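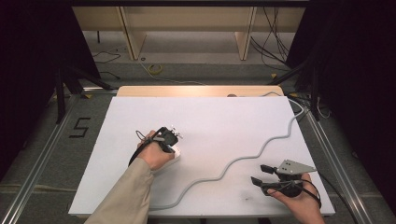
We moved my mother-in-law's piano in September and I have been meaning to write it up, mostly so that the next person who asks me how to get an upright out of a split-level house can be sent a link.

The piano is a Bouchard, a brand I can find almost nothing out about. Rhonda's father bought it second-hand for $389 and kept the receipt inside the bench, where it still is. It has a walnut case, yellowed keys, and a sticky D above middle C that has been sticky for as long as my wife has been alive. Rhonda was selling the house and going to a condo with a strict rule about pianos. My wife wanted it. I did not have a strong opinion until I saw the stairs.

The house has seven steps down from the living room to the landing, then a turn, then the front door. The turn is the problem. An upright piano is longer than you think and the landing was built for people carrying groceries. I measured it twice with a tape and then again with a piece of string, and every time it came out that the piano would go if it was stood on end or if the railing came off.

I phoned three movers. The first did not call back. The second quoted me over the phone without asking about stairs, and when I mentioned the stairs he said he would have to get back to me. The third was Keegan Nguyen, who runs a two-truck outfit on the other side of the river and does pianos and gun safes and not much else. He came over at four in the afternoon, looked at the landing for a minute, and asked if we minded taking the railing off. He did not suggest standing the piano on end. I asked him later and he said he has done it with a small one and would not do it again.

The railing was my job. It was held on with lag bolts that had been painted over at least four times. I scored the paint around each bracket with a utility knife, which kept the drywall from tearing, and soaked the bolts overnight with penetrating oil. Two came out easily. The third sheared off and stayed in the stud. I drilled a new hole beside it when I put the railing back and patched the old one. If you are doing this, label the brackets with masking tape. They look identical and they are not.

A few other things we did before the crew came:

Took the bottom panel off the piano and vacuumed. We found a pencil, a hairpin, two Canadian Tire bills and a great deal of dust.

Took out the bench and moved it separately in the car. Keegan said people leave the sheet music in and then the lid opens on the truck.

Closed the fallboard and wrapped a strap of moving blanket around it. Do not put tape on the finish. Rhonda had already put a bit of painter's tape on the lid to mark it as ours and it lifted a patch of varnish the size of a stamp.

Laid hardboard sheets over the living room floor from the wall to the top of the stairs. I borrowed these from Teun De Graaf next door, who was redoing his basement.

The crew was Keegan and two others. They tipped the piano onto a skid board, strapped it, and took it down one step at a time with one man above on the strap and two below. At the turn they stopped and talked for a while. Then they pivoted it with the top end leaning out over the space where the railing had been. There was a gap of maybe two fingers between the case and the wall. I was asked to stay in the kitchen, and for the most part I did.

It took forty minutes from the wall to the truck. The drive was 15 kilometres. Getting it into our place was dull by comparison, as we have a ramp at the back door left over from the previous owners, and the piano went straight up it and into the dining room.

Placement was a longer discussion than the move. The usual advice is an inside wall, away from heat vents and direct sun. Our only free inside wall has a return air vent at floor level. I asked the tuner, Ailsa Cruickshank, and she said a return vent was less of a worry than a supply vent but she would still like to see some space behind it. We have it out 20 centimetres from the wall. It looks a bit odd. I bought a cheap hygrometer and the room sits between 38 and 45 percent, and I expect that to drop once the furnace is running every day.

She also told us to wait before tuning. Three weeks is what she likes, so the wood can get used to the new room. My wife played it the first night anyway. It was flat all over but flat fairly evenly, apart from the top octave, which sounded like a drawer of spoons.

When Ailsa came she did a pitch raise first and then a proper tuning, and she wants to come back in the winter to do it again. She fixed the D in five minutes. The bushing was swollen and she eased it with a pair of pliers made for the purpose. My wife was a little put out about this. She had learned to play around that note and says her hand still goes down harder on it.

The whole thing, movers and tuning and a new set of caster cups, was well under $2000. You can get a decent used digital piano for less and carry it up the stairs under one arm. I did point this out, once, before we started.

Rhonda has been over twice to play it. She plays two hymns and the first page of a waltz and then closes the lid. She noticed the D right away.

I still have Teun's hardboard in the garage and need to get it back to him.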